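Danuvwood Releases Tovel 3, a Planning and Perception Package for Handling Cloth

New version replaces separate vision and motion tools with a single program and adds a replay editor for hand-recorded grasps

PRUDBRIDGE — Danuvwood today released Tovel 3, the latest version of its software for machines that pick up, sort and fold fabric. The update is available now to all current license holders and will be offered to new customers from September.

Tovel takes in camera images, decides where a piece of cloth can be gripped, and plans the motion that follows. Earlier versions split that work between two programs that had to be set up and updated separately. Version 3 puts both in one program with one settings file.

The main change is in how the software learns where to grip. Until now, customers had to mark grasp points by hand on still images. Tovel 3 can read recordings made with a hand-held gripper, pick out the moment the fingers close, and turn that moment into a labeled grasp. Danuvwood built the feature on 3,075 recorded grasps covering towels, shirts, work gloves and knit goods.
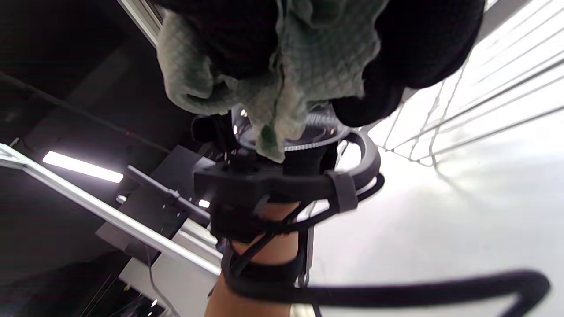
By Emese Vincze
Product Lead, Tovel
Danuvwood

Cloth is hard for planning software for a plain reason: it does not keep its shape. A box looks much the same before and after you lift it. A towel does not, and a green towel mixed up with black fabric gives the camera few clean edges to work from. Dark cloth is the worst case, as folds in it can vanish under bright light from one side.

In Tovel 2 we handled this by asking the user to tune contrast settings for each fabric. Customers told us it took too long, and they were right. The new perception module estimates folds and overlaps directly and gives each one a confidence score. If the score is low, the planner can choose a different grip or ask for a second view. The threshold is set by the user and can be changed while a job is running.

We also rewrote the replay editor. A recorded grasp now opens on a timeline, with the gripper opening plotted under the video. You can trim a recording, correct the closing point, or throw the whole thing out before it reaches training. In the old editor you had to export the file first and bring it back in afterward.

Our first outside user was Vanhove, a textile rental company that sorts mixed loads. Its team ran the beta on 53 fabric types and sent back a long list of faults. Most of them concerned the timeline, which froze on long recordings, and the way the planner treated two pieces of cloth stuck together. Both problems are fixed in the release version.

One limit remains. Tovel 3 does not yet plan for two arms at once. It can control two arms in the same cell, but each gets its own plan, with a shared keep-out zone between them. Joint planning is in development and I do not have a date for it.

Availability and upgrades

Tovel 3 is a free upgrade for customers with an active support plan. Settings files from Tovel 2 are converted the first time the program opens, and the originals are kept in a backup folder. Projects made in the first version of Tovel must be opened and saved in Tovel 2 before they can be converted.

The package includes the planner, the perception module, the replay editor and a starter library of 3,000 labeled grasps. Full release notes and a list of supported arms and cameras are in the customer portal.

About Danuvwood

Danuvwood makes control and planning software for handling soft goods. Its offices and test lab are in Prudbridge.

Media contact: Danuvwood Press Office, Prudbridge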